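Accept cookies? This site uses them to remember that you were here. [Accept] [Manage]

4.2 Home sessions 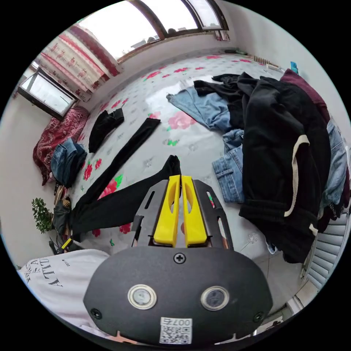

Figure 3. A home session in the laundry task, seen from the hand-held gripper.

Laundry was the students' choice, and it outvoted chess by a margin we found suspicious. The Volska club met twice a week through July under Dela Asante, and each member took a hand-held gripper home to record folding runs on whatever floor the household would give up. We had asked for a plain background. As Figure 3 shows, what we got included a vinyl mat covered in roses, and the segmentation script written by the Tetthorpe group treated printed flowers as cloth in 9 of the first 100 runs. Black garments caused the opposite trouble: a hooded sweatshirt on top of a pile, with a white drawstring looping across it, gave the script one good clue and a large dark nothing. Ruby-Lee Hollis proposed labeling drawstrings as their own class. The rest of the club thought this was silly until they saw her scores.

The final set, named Flunik after a vote we did not supervise, holds 123 runs. Jeans are overrepresented. We made no attempt to correct this, as it would have meant asking teenagers to own other trousers. Grading followed the Bhattacharjee scale, on which a perfect fold earns 100 and a ball earns zero; the scale has no entry for a sock left inside a leg, and we had to add one.

Last updated: 12/1/20

Contact | Copyright | Back to top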